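Nov 15, 2022

So I finally gave up sugar in my coffee, and I'm five days in and grumpy as anything. Hiba swears it gets easier after the first week (she did it in May and now she's smug about it). I keep reaching for the jar anyway – old habits!

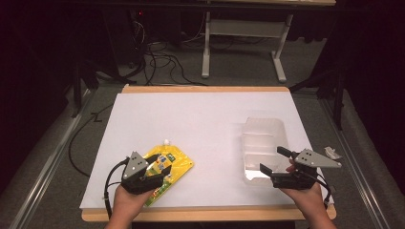
Snack time, yellow pouch edition.

The afternoons are the worst part. By three I'd trade my shoes for a cookie, so I've been going for a walk instead, once past the library and back. Some 4000 steps on a good day. Kayode came along yesterday and talked about donuts the entire way, so he's not invited tomorrow.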